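Ticket 3338: Label printer drops the last line of asset labels
Status: Closed
Opened: 4/4/23
Site: Tosdale, ground floor
Product: Zada label printer, printing from Coklow inventory
Priority: Normal

Reported problem

Labels printed from Coklow come out with the bottom line missing. The bottom line is the location code. The barcode and the item name print fine and the barcode scans. It does not happen on every label. When it starts, it carries on until somebody turns the printer off and on, and then it is good for a while.

The user who opened the ticket says it began after the printer was moved from the Wuyts building. It worked there for a long time with the same rolls. Location codes matter at Tosdale because most equipment is stored by room and shelf, and a label without one gets put on the wrong shelf. The printer now stands on the side bench in the room with the big paper-covered table, plugged into the wall port by the door. 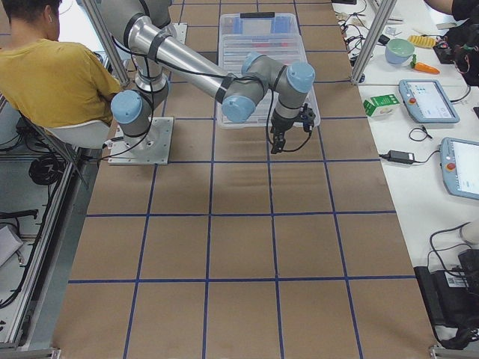
Step 1: Basic checks

Printed the self-test page from the front panel. All text present, edges clean, no faded bands.
Opened the cover and cleaned the head with an alcohol wipe. Roller had a little adhesive on one end, cleaned that too.
Checked the roll. Correct size for the template. Guides were slightly loose, pushed them in.
Printed a batch of 18 labels from Coklow. First few good, then the location line went missing and stayed missing for the rest of the batch.

So the print head is fine, and the guides were not the cause.

Step 2: Driver and template

Printed the same template from a plain test document on the front desk PC, no Coklow involved. No missing lines.
Compared the driver settings on that PC with the ones on the Coklow print server. Label height on the server was right. Darkness and speed the same on both.
Removed and re-added the printer on the server. Problem came back on the second batch.
Tried the older label template (the one without the logo). Location line printed every time. Went back to the current template and it failed again.

Asked the user whether anyone had edited the template. They did not think so. The template history in Coklow shows one change, made the week the printer was moved: the site name was changed from Wuyts to Tosdale and the logo was swapped for a larger file.

Step 3: Printer memory

The larger logo is sent with every label and is not stored on the printer. Free memory on the status page goes down with each job and does not come back up. When it gets low the printer finishes the parts it already has and skips what arrives last, and the location line is the last field in the template. This fits with it working again after a power cycle.

Saved the logo again as a small black and white file and uploaded it. Memory use per label dropped a lot. Printed two long batches with no missing lines. Free memory still went down, only slower.

Changed the server setting "Send graphics with each label" to "Store graphics on printer". Free memory now holds steady.

Step 4: Firmware

Printer was on an old version. Updated over USB. The network update kept timing out and I did not chase that under this ticket. After the update the printer lost its fixed address and had to be set again from the front panel. If anyone else updates one of these, write the address down first.

Left the test job running for 9 hours, one label every few minutes. Every label had its location line.

Step 5: Bad labels already in use

Coklow can list everything printed between two dates, but it does not know which labels came out short. The list for the period has around 1284 items. The user does not want to reprint all of them. Agreed that items get checked as they are picked up for other reasons, and reprinted if the bottom line is missing. Plastic goods go first: trays, lidded storage containers, bins. They move between rooms more than anything else.

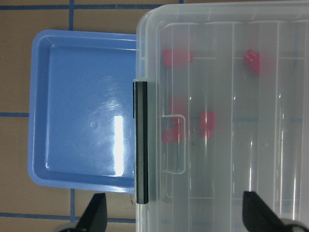 Tosdale Site Support, Equipment and Inventory Desk

Notes for whoever reprints:

Use "Reprint label" on the item page. Do not use "New label", it makes a second barcode and the old one stops matching.
Wipe the plastic before sticking the label on. The old adhesive comes off with the same wipes we use for the print head.
Put labels on an outside wall or the rim. Labels on the inside of a tray get rubbed off.
If the location code in Coklow still starts with W, the item has not been moved over in the system. Fix the record, then reprint.

Still open, not part of this ticket

Network firmware update timing out. New ticket to be raised with the network group, may be the wall port.
Wuyts has a second printer of the same model on the old firmware. It uses the old template and has no reported problem. Update when someone is next over there.

Resolution

Cause: oversized logo in the label template, sent with each label, filling printer memory.
Fix: smaller logo, graphics stored on printer, firmware updated.
User confirmed the labels are printing complete. Closed with user's agreement. Reopen this ticket if the location line goes missing again, and attach the status page before turning the printer off.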